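Buteo ice cream maker review: four months of custard, sorbet and one very good failure

I've wanted a compressor ice cream maker for as long as I've had a kitchen of my own, and in winter I finally gave in and bought the Buteo. It has been running two or three times a week ever since. My freezer is full, my neighbours are well fed, and I have opinions.

First, what it is. The Buteo has its own chilling unit, so there's no bowl to stash in the freezer the night before. You pour in your mix, set the time and walk off. Anyone who has ever decided at four in the afternoon that dessert should be brown butter ice cream will understand the appeal. I used to own a Wastura, the kind with the freezer bowl, and it made perfectly nice vanilla for a fraction of the money, but you got one batch and then you waited until tomorrow. With the Buteo I've done three flavours in an afternoon, back to back, wiping out the bowl in between.

It's a big lump of a thing, mind you. Measure your bench before you order. Mine lives at the end near the window because it won't fit under the cupboards with the lid up, and I wouldn't want to be lifting it in and out of a pantry.

Texture

This is where I fell for it. My standard custard is five yolks, cream, full cream milk, sugar and a good pinch of salt, cooked until it coats the spoon and then rested overnight in the fridge. From cold, the Buteo takes it to a proper soft serve in nearly 20 minutes, and what comes out is dense and silky, with none of that sandy iciness I used to get around the edges. I made the same custard with a split vanilla bean and took it to a friend's place, and there was silence at the table for a bit, then a scuffle over the paddle.

Sorbets are even better! Blood orange came out the colour of a sunset and so smooth that people asked if there was cream in it. Lemon needed a bit more sugar than my old recipe called for. Rhubarb and ginger was my favourite of the lot, and I've since made it four times, the last one with a splash of dry vermouth stirred through right at the end (do try this, but go easy or it won't set).

The failure was a burnt honey and olive oil number that I churned for far too long while I was on the phone. It went buttery and a little greasy. We ate it anyway, crumbled over warm poached quinces, and it was glorious, though I couldn't tell you how to do it again.
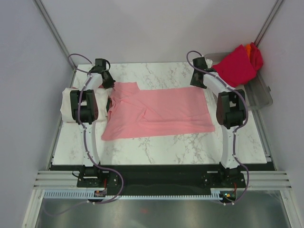

Controls and noise

There are three buttons and a dial, and I haven't opened the manual since the first day. You can pre-chill the bowl, which I recommend for anything with fruit in it, and there's a keep-cool setting that holds the ice cream at serving softness while you get through your main course. I was sure I'd never use that one and now I use it constantly.

It hums. It's a lower sound than the Wastura made, closer to an old fridge, with a bit of a groan as the mix thickens up. You can talk over it easily enough, but I wouldn't run it during a film.

The lid has a generous opening for adding bits and pieces while it churns. Chopped chocolate, toasted hazelnuts and broken up honeycomb all went in without drama. Bigger chunks of biscuit tend to jam against the paddle, so fold those through by hand afterwards.

Cleaning

The bowl lifts straight out and the paddle comes apart in two pieces. Both go in the sink with hot water and a soft brush and they're done in a minute. The one fiddly spot is the groove under the lid, where custard collects and sets like glue if you leave it. I use an old toothbrush.

Compared with the others

I borrowed a Heo for a fortnight before I bought mine. It's smaller, prettier and cheaper, and if you're cooking for two I'd take it seriously. The batches are small though, and it struggled with anything rich. The Gravico is the one the serious hobbyists rave about, and Florian Chevalier, who taught the frozen desserts class I did in November, swears by his. I had a turn on it and the result was beautiful, a touch firmer than mine straight from the bowl. I couldn't pick the two apart after a night in the freezer.

A few tips if you buy one

Let it sit upright for a full day before you switch it on the first time. Chill your mix properly, overnight if you can. Don't fill the bowl past two thirds, as it needs room to grow. Put your storage tub in the freezer while the machine is running, and press a bit of baking paper onto the surface of the ice cream before the lid goes on.

Would I buy it again?

Yes, tomorrow. I'd like a longer cord and a second bowl in the box, and the little plastic scraper it comes with is useless (a silicone spatula does the job). Those are small grumbles about something that has given me this much pleasure. Next up is a pistachio gelato, if I can find decent nuts that don't cost more than the milk and cream put together, and after that I want to have a go at frozen yoghurt with roasted plums.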